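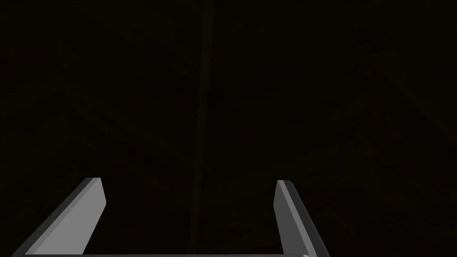 Applies to interior drywall, plaster, and previously painted wood. For masonry, see the Henao masonry sheet.

Dark paints show more defects than light ones. Lap marks, roller lint, and sanding scratches that disappear under off-white stay visible under black, navy, or deep teal. Most of the work is in the preparation and in keeping a wet edge.

## Materials

- Gray-tinted primer (Dumwood or equal)
- Deep-base wall paint, matte or eggshell
- Roller covers, 3/8-inch nap, low-lint
- Angled sash brush, 2 1/2-inch
- Sanding sponge, 220 grit
- Hisen filler or other fine surface filler

## Preparation

1. Wash the wall with mild detergent. Rinse and let dry overnight.
2. Fill dents and screw holes. Overfill slightly, then sand flush.
3. Hold a work light flat against the wall and check for ridges. Mark them in pencil and sand again.
4. Vacuum, then wipe with a damp cloth.

## Priming

Use gray primer under any deep base. White primer under a dark color usually costs you an extra coat. Have the store tint it to the gray listed on the color card. One coat is enough on sound paint; bare filler needs spot priming first.

## Application

Box all cans of the finish color in one bucket before starting. Deep bases vary between batches, and the difference shows at the can change.

Keep the room near 70°F. Turn off forced air while rolling. Cut in one wall at a time and roll it before the cut line dries. Load the roller fully, work in sections 36 inches wide, and finish each section with light strokes from ceiling to floor, all in the same direction. Don't go back into a section once it starts to set.

Allow 3 coats for reds and deep teals. Most blacks cover in two.

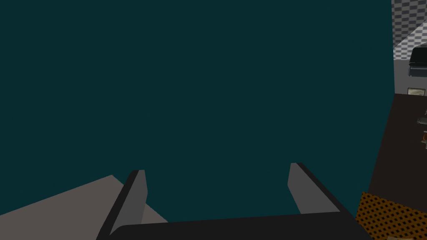 *Dark teal, flat and uniform across a large surface.*

## Burnishing

Matte dark paint turns shiny where it is rubbed. In halls and behind chairs, use eggshell or a scrub-rated matte. The Jelness matte is rated for 2,000 scrub cycles, but it still marks if wiped dry. Use a damp sponge with no pressure.

## Touch-up

Touch up with the same type of roller used for the final coat. Brush touch-ups on a rolled wall will show. If the paint has been up longer than a year, repaint corner to corner.

Store leftovers in a full, sealed jar, labeled with the batch number and room.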